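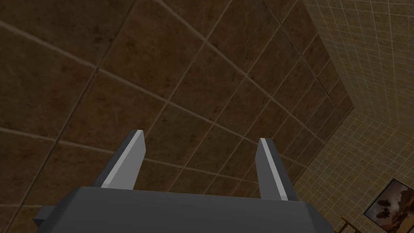 Minutes, Chores Working Group
January 22, 2020, back room at Charbonneau

Present: four from Charbonneau (shop floor and goods-in), two from Stilteo, one from Jurkum on the phone till the line dropped. Apologies from the cleaning contractor.

1. Last minutes
December minutes agreed. One correction, the shelf trial was on the lower shelves only, not "all shelving". Will be changed.

2. Can it do the job yet
Long item. Short version, some of it.

Floors: yes. The scrubber has been fine since before Christmas, staff have stopped stepping round it. Still needs someone to move the display stands first and empty the dirty tank. Goods-in say that bit takes nearly as long as mopping the small aisle did. Shop floor don't agree. Left there.

Shelf filling: no. Jurkum report 40 tries with boxed goods on the test bay, 17 put away properly. Rest were dropped, put in sideways or it gave up and waited. Soft packs not tried again. Asked what counts as "properly" - label facing out, not leaning, nothing else knocked over. Shop floor said new starters get told the same thing on day one.

Folding: Stilteo had hoped to have towels by now. Can do a flat towel if it is already laid out on the table. Cannot do one from a heap. Question from the floor whether laying it out isn't most of the folding. Stilteo said fair point.

Washing up: not started. Everyone nervous of the glasses.

3. Simulated rooms
Stilteo went through the simulator work. Stondidari is the name for the set of made-up rooms, kitchens and living rooms mostly. 2,000 runs planned for the tidying task, 1,265 done. The rest held up by a licence problem, hoping to have it sorted by end of next week.

Some talk about how much this tells us. Jurkum's view: useful for reaching and for not hitting furniture, much less so for cloth, or anything wet. Goods-in asked if a pass in the simulator means it would pass in our stockroom. Answer was no, and not to put it in the newsletter that way.

Also raised, the simulated rooms are too tidy. No cardboard, no trolleys left across doorways. Stilteo to add clutter. Charbonneau will give a list of what is normaly on the floor at 8am.

4. Home use
Brief. Two members have been asked by family when they can buy one to do the ironing. Agreed line: not soon. Robot vacuums and dishwashers are what there is, and the dishwasher still needs loading.
Some disagreement over wether to say a number of years. Decided not to.

5. Staff concerns
Rep asked for it to be minuted again that hours on the evening fill are not being cut because of the trial. Confirmed by management. Rep wants it in writing before the next trial starts. Management to do so.
Noise of scrubber during opening hours, two complaints. Move to after closing, try for a fortnight.

6. Money
Not much to say. Arm hire is paid to the end of the quarter. Any extension needs to come back here first. Jurkum line dropped at this point so their travel claim carried over.

7. AOB
Spare charger missing from the cupboard. If you have it please put it back.
Test bay tape is coming up at the corner, trip hazard, to be redone before anyone else goes in.

Actions
Charbonneau: clutter list to Stilteo. Letter to rep on evening hours. Tape.
Stilteo: clutter in the rooms, finish remaining runs once licence sorted, one page on towels in plain English please.
Jurkum: try soft packs, even if it goes badly. Send travel claim.
All: look for charger.

Next meeting same room, date to be emailed round. Closed 4.50.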